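Teaching by the Wrist

At the Plurley workshop, the day starts before eight with the teach pendants and the cables. Mahtab Farahani leads the group that teaches robot arms to prepare cold drinks. She does not write the movements line by line. A person guides the arm by remote control through the task, and the computer keeps every motion.

The table is set like a small bar, with lemons, a lime, a cutting board and bowls in different colors. On some runs the operator only practices going down into the pink bowl and coming up again without touching the rim.

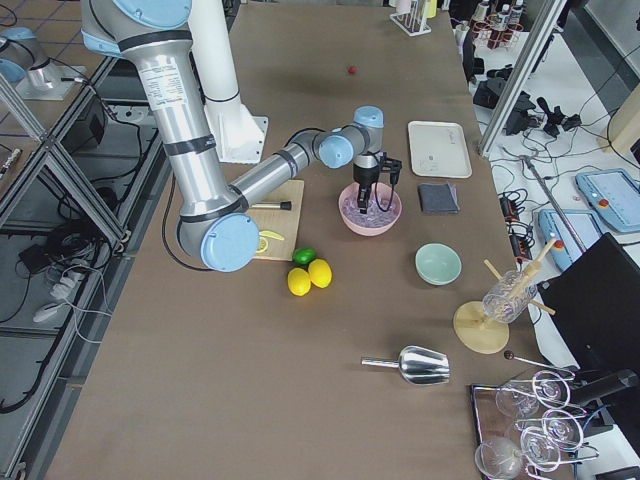 Slow hands, many times

Farahani wants 2000 demonstrations before the summer. In May the group had a good week and kept 71 of them. The others were erased, mostly because the operator hesitated too long above the cup.

"The robot learns also my doubt," she says. "If I stop to think, it will stop too, and it has nothing to think about."

A new operator needs 30 runs to feel the distance between the fingers. Cups are the hard part, and ice makes them harder.
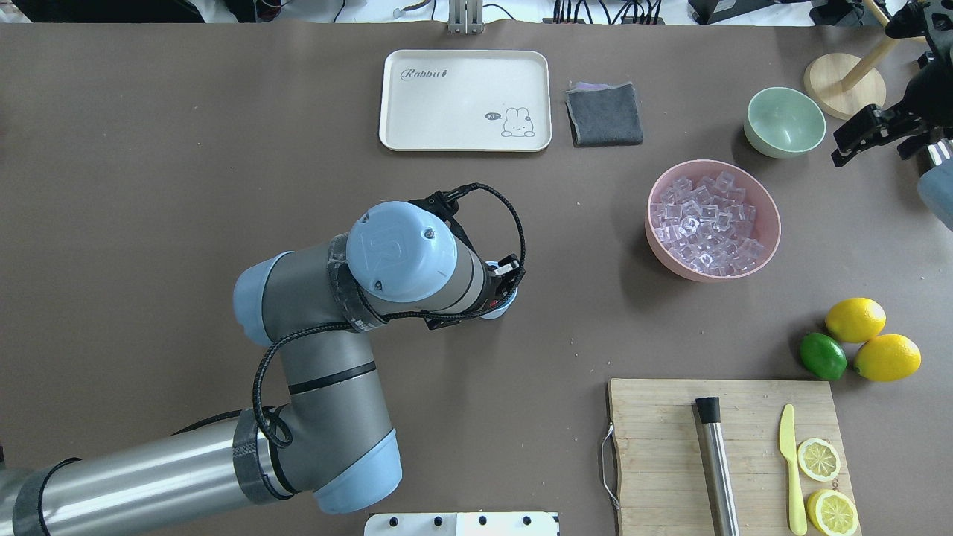
A gripper holds a light-blue cup during work at Plurley, with ice in the pink bowl.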